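Início > Turmas > Projeto Integrador > Relatórios dos grupos

Este site usa cookies para melhorar a sua navegação. Ao continuar, você concorda com a nossa política de privacidade.

Relatório do grupo 4 – Embalagem que ninguém joga fora

Integrantes: Iraís Valdovinos, Emiliano Galindo, Anayeli Zamudio
Orientação: prof. Tiburcio Contreras
Entregue em 13 de agosto de 2019

1. Ponto de partida

Caixa de produto com berço moldado. Todo mundo tem uma em casa, em cima do armário. O produto sai e a caixa fica, às vezes anos. A pergunta do grupo: dá pra usar a caixa de novo sem arrancar o berço? Ou o berço só serve pro produto original e pronto?

A ideia veio da Anayeli, que guarda linha e agulha numa caixa dessas. O professor pediu pra gente escolher uma caixa só e ir até o fim com ela, porque no rascunho de fevereiro tinha coisa demais (potes, latas, sacolas) e não fechava.

2. O que observamos

Primeiro a face branca. Superfície lisa, fosca, pega marca fácil. Tem uns desenhinhos bem fracos, traço fino de lápis, e umas manchinhas perto. Isso interessa pro trabalho: quem rabisca numa embalagem já está tratando ela como outra coisa, papel, caderno, sei lá. O Emiliano queria passar borracha, votamos contra.
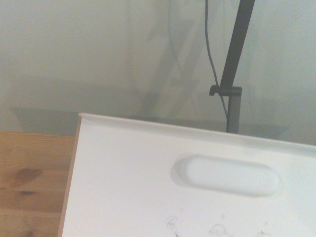
Sobre a mesa: usamos a de pinho do laboratório porque é clara e baixa, dá pra trabalhar em pé dos dois lados. Tem nós na madeira, não atrapalha. A Maricruz Medrano, do laboratório, liberou a sala por 30 minutos de cada vez, então cada sessão foi corrida. Anotação na mão, depois passada a limpo (a letra da Iraís é a única que se lê).

Depois a caixa aberta. Papelão marrom claro por fora, tampa presa que abre inteira pra trás e fica em pé. Por dentro tudo branco. No fundo o berço, cheio de curvas, com uns rebaixos arredondados e um encaixe maior, curvo, perto do meio. Na tampa tem uma saliência oval mais pro alto. Também tem marcas cinza na parte de dentro, abaixo do oval.

Problema que apareceu logo: nenhum rebaixo é reto. Coisa quadrada não assenta. Régua, caderno, caixa de fósforo – tudo fica torto ou sobra pra fora. O que a gente imagina que funciona é objeto arredondado ou mole: novelo, meia, cabo enrolado.

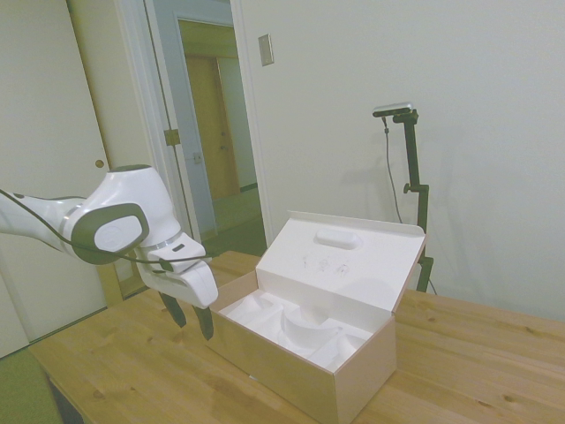
3. Propostas de reuso

Três propostas, da mais simples pra mais trabalhosa.

a) Deixar como está. Guardar cabos e carregadores enrolados, um por rebaixo. Não corta nada, não cola nada. Etiqueta na parte de dentro da tampa, abaixo do oval.

b) Forrar o berço com tecido fino. Vira caixa de costura. Anayeli defende essa com unhas e dentes. Gasta um retalho e meia hora de serviço, e dá pra voltar atrás.

c) Tirar o berço e usar separado, como bandeja de gaveta. A caixa vira caixa comum. Aqui o grupo dividiu: o Emiliano acha que é a única que resolve o volume, a Iraís acha que aí já saiu do tema, e ela tem um pouco de razão pois o tema era não arrancar. Ficou no relatório como alternativa.

A tampa em pé ajuda bastante nas três. Com ela aberta pra trás, o interior fica todo à vista e sobra a frente livre pra mão entrar. Numa caixa de tampa solta a gente teria que achar lugar pra tampa na mesa, e a nossa mesa de casa não é essa.

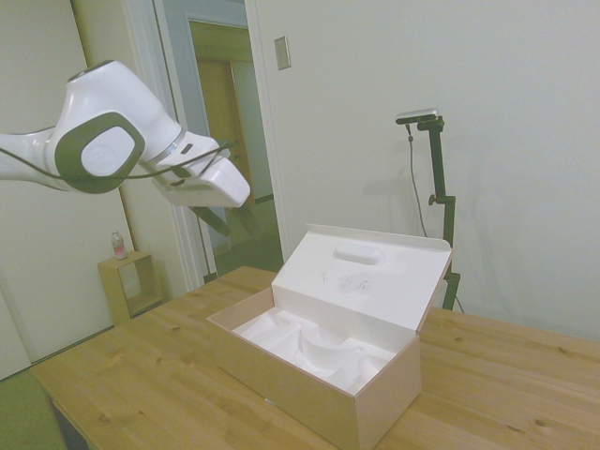
Também discutimos se compensa guardar a caixa quando não tem uso nenhum em vista. A resposta do grupo é não. Se em um mês não achou função, separa os materiais: papelão pra um lado, berço pro outro. O berço é a parte dificil, falta confirmar com a coleta do bairro se aceitam.

4. O que faltou

- Testar a proposta b de verdade, com tecido. Só fizemos o molde em papel.
- Pesar a caixa com e sem berço. A balança estava emprestada.
- Comparar com uma caixa de berço de papelão, o professor pediu e não deu tempo
- Perguntar pra outras turmas quem guarda e por quê. O questionário está pronto, faltou imprimir.

A segunda parte fica com a Iraís e o Emiliano. A Anayeli vai pra costura, com a caixa.

Categoria: Projetos de alunos | Tags: reuso, embalagem, papelão, organização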